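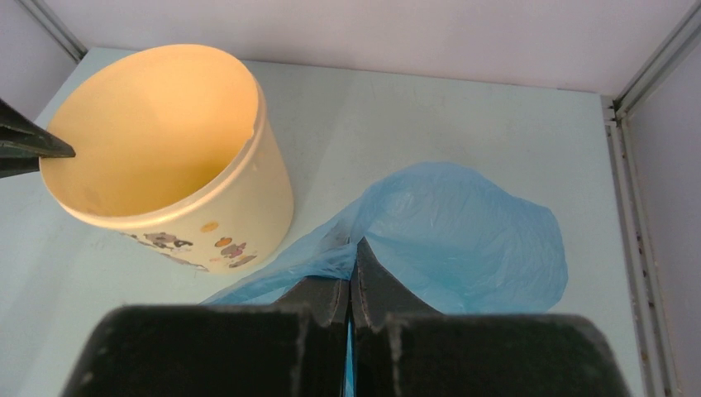
Cleaning out the pantry

2018-10-17

I put off the pantry for most of the summer. We moved into the house in Sallside four years ago, and whatever went onto those shelves the first week more or less stayed there. Last week I took everything out and did it properly.

The pantry is a narrow closet off the kitchen, with five shelves and a light that works if you pull the cord twice. The top shelf is too high for me without the step stool, so that was where the worst of it had collected. I found three open bags of brown sugar, all solid. I found a jar of chestnuts in syrup from Eugénie Gaillard, who lived across the hall in our old building and gave us one every December. We had saved it for something and then forgotten it. I kept the jar and threw out the chestnuts.

Flour was the real problem. I had a bag of rye at the back with moths in it, and once you have moths you have to check everything. I went through the rice, the oats, the lentils, the dried fruit and the tea. The oats had to go. So did the cornmeal and a box of crackers that looked sealed and wasn't. I vacuumed the shelves, went into the corners and the peg holes with the narrow attachment, and emptied the vacuum outside right away. Then I wiped everything with vinegar and water and left the door open overnight.

My neighbor Kamlesh says bay leaves keep moths away. I put some out. I have no idea if they do anything, but I had a big packet of bay leaves and no plan for it.

The shelf paper took longer than the food. The people who had the house before us had glued it down, and it came off in strips an inch wide. I tried warm water, then a plastic scraper, then a hair dryer. The hair dryer was the best of these. It softens the glue enough that you can get under an edge and pull slowly. Two shelves took me an entire evening. I left the bottom one alone, and it's going to stay that way.

I bought nine glass jars with clamp lids from the hardware store in Gesham. They came to more than I wanted to spend, and I could have used a few more, but the store only had the one size left. Flour, sugar, rice and oats are in those. The lentils and beans are in old jam jars, which are fine. I write the name and the month on masking tape and stick it on the lid. I used to put the tape on the side, and it came off whenever I washed the jar.

Cans went on the second shelf with the oldest in front. We had a lot of tomatoes. I think both of us buy tomatoes whenever we're at the store, on the theory that we must be out. There is now a list on the inside of the door with a pencil on a string. So far I am the only one who has written on it, and I wrote "vinegar."

Onions and potatoes are no longer next to each other. I had read that they make each other spoil faster and ignored it for years. The potatoes moved down to the basement steps where it's cooler, and I'll see how they hold up through the winter.

What I still haven't figured out is the spices. They're in a drawer by the stove, lying on their sides, and half of them are duplicates. Ludivine keeps hers in alphabetical order, which I tried once and gave up on after a few days. I might sort them by what gets used and what doesn't. The cloves could go anywhere, really.

I also have a waffle iron that has no home now. It was on the pantry floor and I don't want it back there. For the time being it's on top of the refrigerator.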